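Salcedo Glossary Corpus: data card

Version 3, released Aug 16, 2018

Summary

The Salcedo Glossary Corpus is a set of 889 term entries taken from maintenance and parts manuals. Each entry pairs a headword with a definition, a part of speech, and at least one sentence showing the term in use. It is meant for spelling checkers, term extraction, and the editing of technical documents. It is too small to train a general language model.

Contents

terms.tsv: the entries, one per line
usage.tsv: example sentences, keyed to the entry ID
variants.tsv: alternate spellings and short forms
figures/: pictures referred to by entries
CHANGES: history by version

All text files are UTF-8 with Unix line endings. Fields are separated by a single tab. No field contains a tab or a line break. Empty fields are left empty; the string "NULL" is not used.

Fields in terms.tsv

id: integer, stable across versions. Retired IDs are not reused.
headword: lowercase except for proper names.
pos: noun, verb, or adj.
definition: one sentence, 30 words or fewer, with no final period.
source: short code for the manual.
status: draft, checked, or disputed.

Sources

The manuals came from two document archives, Millari and Pultow. Millari manuals were already in electronic form. Pultow manuals were scanned and put through character recognition, then corrected by hand. Errors remain in the Pultow part, mostly in hyphenated terms broken across lines. Entries from Pultow have a source code starting with P.

Annotation

Ebere Briggs and Adebayo Ogunleye wrote the definitions. Each worked from the usage sentences without seeing the other's draft. Where the drafts differed in meaning, the entry was marked disputed and passed to Nusrat Baloch, who chose one draft or merged the two. Differences in wording alone were settled by taking the shorter draft.

Words for shape and surface (shoulder, face, flank, seam, taper, inset) gave the most trouble. The manuals use them loosely, and one manual may use "shoulder" for both a step and a curve. The corpus keeps these as separate senses with separate IDs.

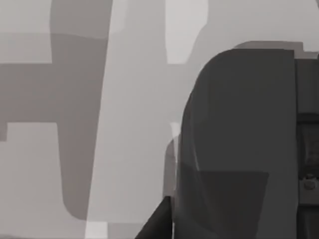 Uchenna Mohammed objected to the separate IDs: a lookup on "shoulder" now returns two rows, and any tool that expects one row per headword will silently keep the last. The request was for a sense number inside a single entry.

The layout was kept. Tools should treat id as the key and headword as an ordinary field. A sense column may be added in a later version if it can be done without renumbering.

Known problems

Verb entries are few. Most manuals use the imperative, and the extraction script missed verbs at the start of a numbered step.

Usage sentences longer than 2000 characters were dropped. These were nearly always tables read as running text.

The variants file mixes true spelling variants ("gage", "gauge") with short forms ("assy"). They are not told apart by any field.

Loading

Any tab-separated reader will work. Turn off quote handling, as double quotes occur in the text as inch marks. The Stusier term editor needs the header line removed first.

Corrections

Send the entry ID, the present text, and the proposed text to Bello Danladi. Corrections to definitions should cite a usage sentence. Changes to headwords are held for the next full version.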